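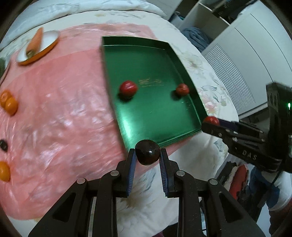

I finished the second season of Zoltska on Wednesday night and I've been trying to work out why it bothered me less than it seems to have bothered everybody else.

If you haven't been following, the complaint is about the coat. In the first season Irley wore the long grey one with the torn lining, the same as in the books, and people got attached to it. The new one is short, dark blue and has a high collar. The first promo photo went up in November and the thread on the fan board was at 930 replies by the time I got home from work. Most of them said it looked like something from a different show. A few said they were done watching, and I recognized some of those names in the episode threads later on.

I didn't like the photo either. It was lit very flat and the collar looked stiff. In the episodes it's fine. You mostly see it at night or in the train station, and by the third episode I had stopped noticing it. There's also a short bit in episode two where Irley leaves the old coat on a hook in the boarding house and goes out without it. It isn't a big speech or anything. The landlady looks at it and shuts the door.

What I would complain about is the pacing. Five episodes in, we still hadn't left Hirnberg. I like Hirnberg as a setting, and the street market looks much better than it did last year, but there's only so much walking around the same square I can take. The whole business with the forged rail passes could have been done in one episode. It got two and a half, and the half was mostly people waiting in an office.

Roman is the other problem. He was the best part of season one because you couldn't tell what he wanted. Now he explains it to someone in nearly every scene he's in. The actor is still good, especially in the quiet scene on the ferry where he has almost no lines, but the writers don't seem to trust him with it.

On the plus side, Tincuța Mocanu has taken over the music and it's a big improvement. The old score told you how to feel about everything. Hers mostly stays out of the way, and there are long stretches with only one instrument. I've had the end credits piece on in the kitchen a fair bit. I hope they put out a proper soundtrack, because at the moment you can only get the one track.

I also went back and reread the second book, to check whether the ending was changed as much as people were saying. It was. In the book the bridge goes down with 100 pages left and the rest is the trial. The show saves the bridge for the last ten minutes and skips the trial completely, unless they're planning to open with it next time. I'd rather have had the trial. It's my favourite part of the series and it would be cheap to film, being nearly all one room.

There's a petition for a third season that has 3000 signatures on it. I signed it, coat and all. I'm going to reread book three over the next couple of weeks and will put up some notes when I'm through the first half.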